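Keeping Your Game Stuff Alive: My Workbench Tips
Posted by Jaime Fonseca, 31 August 2026

My profile screen in Motero says I've put in 2963 hours, and nearly all of them were on the same Ellix pad that came in the box. People ask me how it's still going (well, my cousins ask me), so I finally sat down and typed up the things I do at the bench in the spare room. None of it is fancy. I learned most of it by ruining stuff first.

Sticky buttons

Soda is the usual culprit, and juice is worse. Unplug the controller, take the batteries out if it has them, and don't pour anything on it! Dampen a cotton swab with high-strength isopropyl alcohol, press the button down, and run the swab around the gap. Turn the swab as you go so you're not just pushing the goo back in. If the button still comes up slow, you're going to have to open the thing, and I'll get to that.

Go easy with alcohol on printed letters and on shiny or rubbery coatings. I wiped the A right off an A button once. Now I try a spot on the back first.

Crumbs and fluff

A soft dry paintbrush does more than any gadget I've bought. I did pay for a Camargo cleaning brush and it's nice, but the watercolor brush I stole from my daughter's art box gets into the seams better. Brush first, always, before anything wet goes near it. For vents I hold the fan blades still with a toothpick and then use short puffs of air, with the console off and unplugged. Letting the fan scream around under the air can is how I killed one.

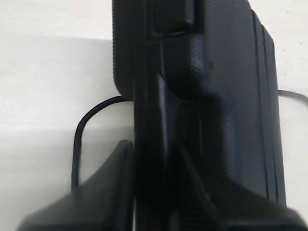
And do the vents more often if you have a cat. I do mine every April when I'm cleaning the house anyway, and then again whenever the fan starts sounding like a hair dryer during loading screens. Keep the console off the carpet too. Mine lives on a cookie cooling rack now, which looks silly and works great.

Opening a controller without crying

Get the right screwdriver. Please. A driver that almost fits will chew up the screw head and then you're stuck. Mine takes 2 sizes of screw, and they look the same until you try to put a long one back in a short hole and it pokes up through the shell. I push each screw into a piece of cardboard in the shape of the controller as it comes out, so the map is right there when I go to close up.

Look under the labels and in the battery bay before you pry anything. There's nearly always one more screw. When the halves do come apart, open them slowly like a book, in case there's a ribbon cable running between them (there usually is, and it's shorter than you'd like).

Kumaresan Naidu from the Sustgate retro game night taught me to take a phone picture at every step. I used to think I'd remember which way the trigger springs went. I do not remember which way the trigger springs go.

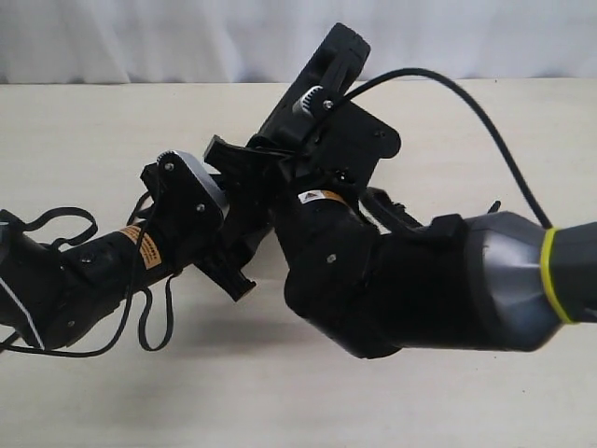

Two black robot arms over the cream tabletop, with the white curtain behind.

Stick drift

Before you buy a new stick, try the boring stuff. Run the calibration in the settings menu. Then, with the power off, roll the stick in full circles for a minute, both directions. If that doesn't do it, a tiny squirt of electronics contact cleaner under the skirt of the stick sometimes will. Check that the can says it's safe on plastic, and let everything dry completely before you power it back up. I leave mine overnight. Sometimes the part is just worn out and you have to swap it, and if that means soldering and you've never soldered, practice on something that's already dead.

Old cartridges

Don't blow in them! I know, we all did. Your breath is damp and the contacts don't like it. Put 3 drops of alcohol on a swab, rub along the contacts, and follow with a dry swab. It'll come off gray or even black the first time and that's fine, keep going until the swab stays pretty clean. Let the cartridge dry before you try it in the console. If the game loads but won't keep your save, the contacts probably aren't the trouble, it's more likely the little battery inside.

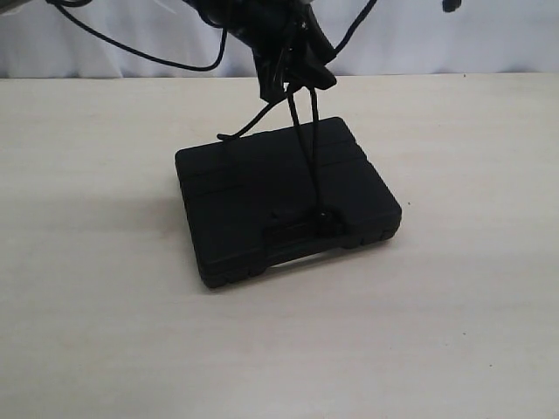 Cables are what I get asked about most after sticks. Loop them loosely, over and then under, and close them with a strip of hook-and-loop tape. Never wrap them tight around the controller, which is how the wire breaks right at the plug. Anything with a sharp tip stays out of the cable drawer, for obvious reasons, and goes in a hard box. A black plastic carrying case like the one on the table there, rounded corners and a ridged lid, is the sort of thing I'd pick for bits and tweezers. Write on a piece of masking tape what's inside, or you'll be opening every box in the house.

Discs

Wipe straight out from the center to the edge with a soft cloth, not around in circles. Warm water with a bit of dish soap takes off fingerprints. Paper towels scratch, and so does your T-shirt if it has a print on it. I've never had any luck with toothpaste on deep scratches, though Tadhg Dolan swears by it and I've stopped arguing with him.

Batteries in storage

Take the throwaway ones out of anything you won't play for a while. If you find white crust on the springs, put on gloves, dab it with a swab dipped in white vinegar, then go over it with alcohol and leave it open for 2 days. Built-in rechargeable packs like to be put away half full, somewhere cool. If one looks puffy, stop using it, don't charge it and don't poke it, and call your local recycling center to find out where to take it.

Next I want to write up headset ear pads, as soon as the new pair gets here.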